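3.2 Shared tables and the length of the working day

The first part of the study dealt with where employees of the four participating firms lived and how they traveled to work. This section turns to what they did once they arrived. Our concern is the shared table: a work surface that is assigned to no single person and that may be used by several people in the course of one day. Earlier writing on office space has treated such tables mainly as a way to save floor area. Less has been said about how they change the order in which people do their work.

The four firms differ in size and in their rules for shared space. Clodow and Sillberg allow staff to reserve a table one day ahead. Carré has no reservation system, and tables go to whoever arrives first. Arora uses a mixed arrangement in which teams hold a block of tables until noon, after which any free place is open to all. Across the four sites, 86 employees kept a work diary during January. Each diary was divided into half-hour periods, and participants wrote down their main task, their location, and any change of place. Of these participants, 38 also agreed to an interview.

The diaries show a clear difference between the morning and the afternoon. At Carré, participants tended to begin with tasks that needed little equipment, such as reading and answering mail, and to put off longer work until they were sure of keeping their place. At Clodow and Sillberg, where a table was certain, long tasks were usually started before 10 a.m. The Arora diaries resemble those of Clodow in the morning and those of Carré after noon. Several participants there described the midday change as a second start to the day, and a few had moved their lunch break to avoid it.

A further point concerns what is left on the table. All four firms ask staff to clear the surface when they leave, but the rule is read in different ways. In interviews at Sillberg, a notebook or a cup was widely understood to hold a place for a short absence. At Carré the same objects were seen as forgotten, and it was acceptable to move them. Wuyts has argued in an earlier paper that such small signs do the work of a formal rule where no formal rule exists (Rianne Wuyts, chapter 2). Our interviews support this view in part, although at Sillberg the signs were used alongside a reservation system that should have made them unnecessary.
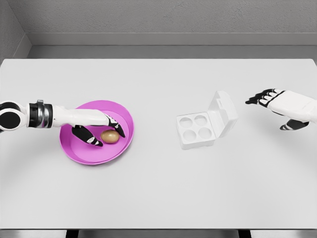

Figure 9. A white table against light gray walls.

Length of absence also mattered. Participants at all sites accepted that a place could be kept during a short meeting, but they disagreed about lunch. Those who worked mainly alone were more likely to consider a table free once its user had left for a meal. Those who worked in teams expected colleagues to keep the place for them, and some reported that they had been asked to do so against their wishes.

These findings should be read with some care. The diaries cover a single winter month, when more staff than usual were present at Clodow and fewer at Arora. Participants also chose their own words for each task, and the line between short and long work was drawn by the research team at a later stage. The coding rules are given in the appendix, together with the interview guide. The next section considers meeting rooms, for which booking records were available at two of the four firms.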